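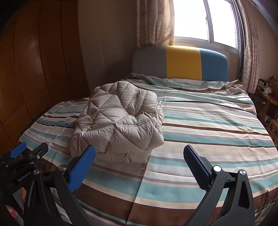
Por que o edredom e o casaco acolchoado têm costuras?

Um edredom é formado por duas camadas de tecido com um enchimento no meio. O enchimento pode ser de penas, de penugem ou de fibra sintética. Nos três casos, ele cumpre a mesma função: prender o ar.

O ar parado conduz mal o calor. Isso significa que o calor do corpo demora a atravessá-lo. O edredom não produz calor nenhum. Quem produz calor é a pessoa que está deitada debaixo dele. O edredom apenas atrasa a saída desse calor para o quarto. Materiais que fazem isso chamam-se isolantes térmicos.

Para que servem as costuras

Sem costuras, o enchimento escorregaria para um dos lados. Algumas partes ficariam grossas e outras ficariam vazias. A costura junta as duas camadas de tecido em certas linhas e divide a peça em compartimentos. Cada compartimento guarda a sua parte do enchimento.

O desenho das linhas varia. Há peças com quadrados, com losangos, com triângulos ou com faixas em zigue-zague. Na linha da costura o tecido fica mais fino, e entre as linhas ele fica alto e fofo.

O casaco acolchoado

O casaco acolchoado segue o mesmo princípio, mas tem de acompanhar os movimentos do corpo. Por isso, as costuras podem mudar de direção de uma parte para outra.
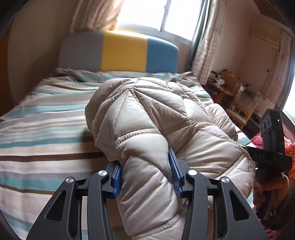 Nas mangas é comum haver linhas que atravessam o braço, uma depois da outra. Entre elas formam-se gomos, e a manga dobra com mais facilidade nas linhas do que nos gomos. Nas costas, que dobram menos, cabem desenhos maiores – losangos e triângulos, por exemplo.

Um casaco apertado com força aquece menos naquele ponto, porque parte do ar sai. Quando se solta o tecido, o enchimento volta a abrir e o ar entra de novo.

Como dobrar um edredom

1. Estenda o edredom sobre a cama e alise com as mãos.
2. Dobre ao meio, juntando as pontas de um lado com as do outro. O edredom passa a ter 2 camadas.
3. Dobre ao meio outra vez, no outro sentido. Agora são 4 camadas.
4. Pressione devagar, do centro para as bordas.

Se o edredom for grande, peça a outra pessoa que segure duas das pontas. Para guardar por muito tempo, escolha um lugar seco e não ponha objetos pesados em cima – o enchimento comprimido durante meses demora mais a recuperar a altura.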